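配布日：2022年11月29日
科目：大学文書と広報の実務
第7回　訃報と追悼記事を書く

前回の「人事異動・受賞記事」の続き。前回の資料で使った略歴の書式（様式2）を今回も使うので、持っていない人は教材フォルダから取っておくこと。

# 1. 今回扱う範囲

大学が出す文書のうち、教職員や元教職員の死去に関するものを扱う。学生の死去に関する文書は、学生支援の部署と共同で作るもので手順がかなり違うため、今回は含めない。

ひとくちに追悼の文章といっても、実務では次の種類を分けて考える。

- 死亡通知（学内通知）。事務的な連絡。関係部署と学科に送る。
- 訃報。学内報やウェブサイトに載せる短い記事。
- 追悼記事。業績と人柄をある程度の長さで述べる。学会誌や学科の年報に載ることが多い。
- 弔辞。葬儀や偲ぶ会で読み上げるもの。原則として話し手個人の文章である。

受講者が業務で最も多く書くのは訃報である。追悼記事は同僚や教え子に執筆を依頼し、担当者は編集に回ることが多い。この資料も訃報を中心にし、後半で追悼記事の依頼と編集に触れる。

# 2. 訃報の基本構成

訃報は、前から順に読み、途中でやめても必要なことが伝わるように書く。新聞記事と同じ考え方でよい。

## 2.1 第一段落

第一段落に入れる項目は次のとおり。

- 氏名
- 最終的な肩書（名誉教授、元教授など）
- 死去した日
- 年齢

死因は、遺族から書いてほしいという申し出があった場合に限って入れる。死去した場所も同じ扱いとする。新聞社の記事では死因を入れるのが慣例だが、大学の訃報はそれに合わせる必要はない。新聞に先に死因が出た場合も、大学側の原稿に自動的に書き足してはいけない。

英文の訃報では第一文で氏名と日付を述べ、年齢を独立した短い文にする書き方がよく見られる。和文では「○月○日、○○名誉教授が逝去されました。享年○」のように続けてしまってよい。ただし「享年」は数え年で書く人と満年齢で書く人がいて混乱のもとになる。本学の書式では「○歳」と満年齢で書く。

## 2.2 第二段落

在職の経歴を書く。着任、昇任、役職、退職の順に並べる。学位は着任の前に置く。

ここで全部を書こうとすると履歴書になる。役職は、学内外の読み手がその人を何によって知っているかを考えて選ぶ。学科主任と副学長の両方を務めた人なら、副学長を先に書き、学科主任は省くか、後で短く触れる。委員会の委員歴は、委員長であってもふつうは載せない。

## 2.3 第三段落

研究と教育について書く。専門分野の名前を出し、その人の仕事を門外漢にもわかる言葉で一文にする。この一文がいちばん難しい。論文題目を写しても一文にはならないので、学科に問い合わせること。

表彰はここに入れるか、独立した段落にする。賞は授与した機関、正式名称、年をそろえる。年がわからない賞が一つだけある場合は、全部の年を落とすよりも、調べて埋めるほうを先に試みる。

## 2.4 末尾

葬儀、偲ぶ会、供花や寄付の扱い、問い合わせ先を書く。遺族の意向で葬儀が近親者のみの場合は、その旨を一文で書き、住所や式場の名前は載せない。

# 3. 例文

Brelton工科大学の学内報『Stekis』に載った訃報を、許可を得て和訳したものを例として使う。執筆は同大学の広報課にいたYe-rin Ra氏。原文は英語で、段落の切り方は原文どおりである。

> 機械工学科名誉教授のAdeel Farooqui氏が4月に逝去した。81歳だった。
>
> Farooqui氏は軸受の摩耗に関する研究で学位を取得し、民間の研究所勤務を経て本学に着任した。着任後は学科主任、工学部長を歴任し、退職後に名誉教授の称号を受けた。
>
> 専門は機械要素の潤滑と摩耗である。回転する軸の表面がどのように傷み、どの時点で交換すべきかを、使用中の機械を止めずに判断する方法を研究した。学生実験の再編にも携わり、氏が始めた分解実習は現在も2年次の必修科目として続いている。
>
> 学部の優秀教育賞を2度受賞した。指導した修了生には、産業界と教育機関の双方で働く者がいる。
>
> 葬儀は近親者により執り行われた。偲ぶ会はMalik講堂で開かれる。出席を希望する方は工学部事務室まで連絡されたい。

## 3.1 この例文のよいところ

第一段落が短い。氏名、肩書、時期、年齢だけで終わっている。

第三段落の「使用中の機械を止めずに判断する方法」という部分が、専門外の読者への説明になっている。学科から届いた資料には「トライボロジー的状態監視手法の確立」とあったそうである。Ra氏は学科の教員に電話をかけ、何ができるようになった研究なのかを聞いて書き直した。用語をやさしい語に置き換えただけではこの文にはならない。

業績を評価する形容詞がほとんどない。「世界的」「卓越した」「不世出の」といった語は一つも使われていないが、読んで物足りないということはないと思う。分解実習が続いているという事実が代わりをしている。

## 3.2 直すとすればどこか

「4月に逝去した」は日を省いている。遺族の希望によるものだが、記録として使う人には不便である。こうした場合は、公開する記事では月までとし、学内の保存用ファイルに日を記録しておく。

「民間の研究所」は名前を出せるなら出したほうがよい。学科の資料にはMekano研究所とあったが、在籍期間を確認できなかったため伏せたという。確認できないものを書かないという判断は正しい。掲載後に確認できたときは、ウェブ版に追記し、追記した旨を末尾に記す。

「産業界と教育機関の双方で働く者がいる」は、ほとんどの教員に当てはまるので情報が少ない。削るか、具体的な数に置き換える。

# 4. 事実の確認

訃報の誤りは、遺族にとっても学科にとってもつらいものになる。訂正記事を出しても、元の紙面を切り抜いて保存している人には届かない。確認は次の順で行う。

1. 人事記録で氏名の表記、生年月日、在職期間、職名を確認する。
2. 学位は授与した大学の記録か、本人が提出した履歴書で確認する。
3. 賞は授与機関の公表資料で確認する。
4. 遺族または遺族の窓口になっている人に原稿全体を見てもらう。

人事記録と本人の履歴書が食い違うことは珍しくない。よくあるのは次のような食い違いである。

- 着任年が一年ずれている。年度と暦年の混同が多い。
- 助教授と准教授。在職当時の職名で書く。制度改正前の助教授を准教授に書き換えない。
- 学科名の変更。在職当時の名称を書き、必要なら現在の名称を括弧で添える。
- 旧姓や別名での論文発表。業績の検索に影響するので、遺族の了解を得たうえで併記する。
- 外国籍の教員の氏名。姓と名の順、中点の有無、カタカナ表記の揺れ。本人が生前に使っていた表記に合わせる。

最後の項目について補足する。人事記録のカタカナ表記は、採用時に事務側がつけたものがそのまま残っていることがある。本人の名刺や著書の奥付のほうが信頼できる。

## 4.1 名誉教授と元教授

名誉教授は称号であり、授与の手続きを経ている必要がある。長く勤めた教授でも授与されていない場合がある。周囲が「名誉教授」と呼んでいたという理由で書いてはいけない。称号授与者の名簿は総務課にある。

英語の emeritus は、元の職名の後に付けるのがふつうだが、大学によっては役職にも付く。副学長や学部長に emeritus を付ける制度をもつ大学の訃報を和訳するときは、「名誉副学長」と訳すと日本語では別の意味に読まれることがある。「副学長（名誉称号）」などとし、訳注を付ける。

## 4.2 称号と敬語

学内報では「逝去されました」、外部に出す報道発表では「逝去した」または「死去した」とする。身内の死去を外部に伝えるときに敬語を使うかどうかは意見が分かれるが、名誉教授については学外でも「逝去」を使う大学が多いようである。

敬称は「氏」で統一する。「先生」は追悼記事では使ってよいが、訃報では使わない。同じ記事の中で「氏」「教授」「先生」が混ざると、書き手が途中で替わったように読める。

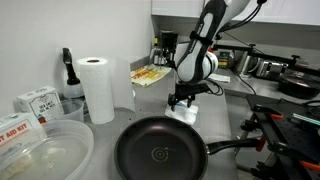 # 5. 遺族との連絡

連絡は一つの窓口に絞る。学科、総務課、同窓会がそれぞれ別に電話をすると、遺族は同じ質問に何度も答えることになる。広報担当者は、まず学科に連絡窓口が決まっているかを聞く。決まっていれば、その人を通して原稿を送る。

最初の連絡で聞くことは少なくする。公表してよいか、公表の時期に希望があるか、葬儀の情報を載せてよいか。経歴の細部はこの段階では聞かない。葬儀が終わってから原稿を送り、見てもらう。

遺族が原稿に手を入れてくることがある。家族の名前を全員載せたい、趣味について書きたい、ある賞を加えたいといった希望が多い。事実として確認でき、分量に収まるものは受け入れる。確認できない賞については、その旨を率直に伝える。ほとんどの場合、家に賞状が残っていて写しを送ってもらえる。

逆に、遺族が業績の記述を削ってほしいと言うこともある。故人が目立つことを好まなかったという場合などである。第二段落の職歴は大学の記録なので残し、第三段落を短くする方向で相談する。

## 5.1 公表を望まない場合

遺族が公表を望まないときは、訃報を出さない。学内通知も、業務上知る必要のある部署だけにする。後になって学会や新聞が報じた場合も、あらためて意向を確かめるまでは大学から出さない。

## 5.2 顔写真

顔写真は大学が保管しているものから候補を選び、遺族に確認する。退職時のものより、在職中の最も長い時期のもののほうが読者には見分けやすい。遺族が提供した写真を使うときは、撮影者の権利についても聞いておく。集合写真から切り出す場合は、隣の人の肩や手が残らないようにする。

# 6. 追悼記事の依頼

追悼記事は、故人をよく知る人に書いてもらう。候補は同じ研究室の出身者、共同研究者、学科の同僚の順で考えるが、学科の推薦を優先する。

依頼状には、掲載先、字数、締切、掲載予定の号、原稿の確認手順を書く。字数は上限だけでなく下限も示す。上限しか書かないと、遠慮して短い原稿を送ってくる人がいる。

内容については、次のような頼み方をするとよい。

- 経歴は編集側で別欄にまとめるので、本文では繰り返さなくてよい。
- 故人の研究が、その前と後で何を変えたかを書いてほしい。
- 直接見聞きした出来事を一つ入れてほしい。

三番目を頼まないと、人柄について「温厚で面倒見がよく」という記述だけの原稿が届きやすい。前の節の例文に戻ると、Farooqui氏については後に学科年報に追悼記事が載った。そこには、学生が分解した減速機を元に戻せなくなったとき、氏が手を出さずに横で図面を広げ、夜まで一緒に座っていたという話がある。温厚という語は使われていない。

## 6.1 編集で直してよいところ

誤字、年号、機関名、職名の誤りは編集側で直し、筆者に知らせる。文体や語り口は直さない。筆者と故人の関係がわかる一文が本文になければ、末尾の筆者紹介に入れる。

筆者自身の話が長すぎる原稿は多い。削るかどうかは迷うところだが、故人が登場しない段落が二つ続いたら相談する、という目安で運用している。

他の存命の人物に対する批判が含まれる場合は、必ず筆者に連絡する。故人の口を借りた批判も同じ扱いである。「先生は当時の執行部に憤っておられた」のような一文は、書かれた側が反論しにくい。

# 7. 保存

掲載した訃報と追悼記事は、紙面とは別に一件ずつファイルにして保存する。ファイルに入れるものは、掲載原稿、確認に使った資料の写し、遺族とのやりとりの記録、公表しなかった情報のメモである。

Brelton工科大学の文書室には、『Stekis』創刊以来の訃報274件が索引付きで残されている。索引の項目は氏名、学科、最終職名、掲載号の4つだけだが、学科史を編むときには役に立つ。同じ人について訃報と追悼記事で記述が食い違う例もあり、文書室では修正せずに両方を残し、索引に印を付けている。本学でもこの方式にならうことになった。

やりとりの記録には遺族の連絡先が含まれる。閲覧できるのは広報課と文書担当に限る。偲ぶ会の案内や年報の送付に使う場合も、あらためて遺族の了解を取る。

# 8. 課題

教材フォルダに、ある名誉教授の人事記録、本人の履歴書、学科から届いた業績メモの三点を置いた。これをもとに、学内報に載せる訃報を600字以内で書くこと。

- 三点の資料には食い違いがある。どちらを採ったか、または保留したかを別紙に書く。
- 業績メモの専門用語は、そのまま写さない。意味がわからないところは、誰に何を聞くかを別紙に書く。聞いたことにして書いてはいけない。
- 遺族の意向は「葬儀は済んだ。供花は辞退する」の二点のみとする。
- 評価を表す形容詞を使った場合は、その根拠になる事実が本文中にあるかを自分で点検する。

別紙に書式の指定はない。提出先は次回の冒頭で伝える。

次回は周年記念誌の年表を扱う。各自の所属部署で、最も古い年報が何年のものかを調べておくこと。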